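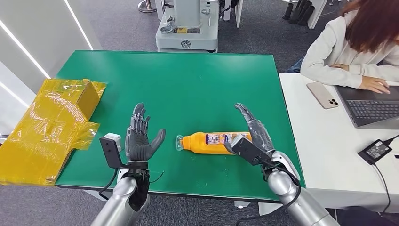 Tips from our two-handed build at the Grerkville shared workshop

Start with cables! Leave enough slack at each wrist for a full turn, then run the arm through its whole reach by hand before you power anything up. Our first set of ties lasted one evening — we'd pulled them far too tight.

Put a mat on the table. Bare tabletops are slippery, and a plain color makes life much easier for the cameras. Ours came from Kyriakidis, cut to size, and I love it.

Save your settings under a new name every time. We're on version 19 and I still go back to 13 when a grip gets weird. 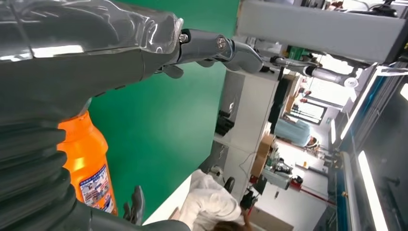
Grip force is where I'd spend your first free weekend. Start low, go up in small steps, and write down each one. Plastic bottles are great practice, and a glossy one like our orange friend will teach you a lot about finger placement. Try wrapping a finger around the side first, then bring in the thumb. If you cover the back of the hand in translucent plastic like we do, check that it stays clear of the finger joints.

Bolts at the wrist: check them every 300 cycles. A dab of paint across the head and bracket shows any movement right away.

Next up — caps!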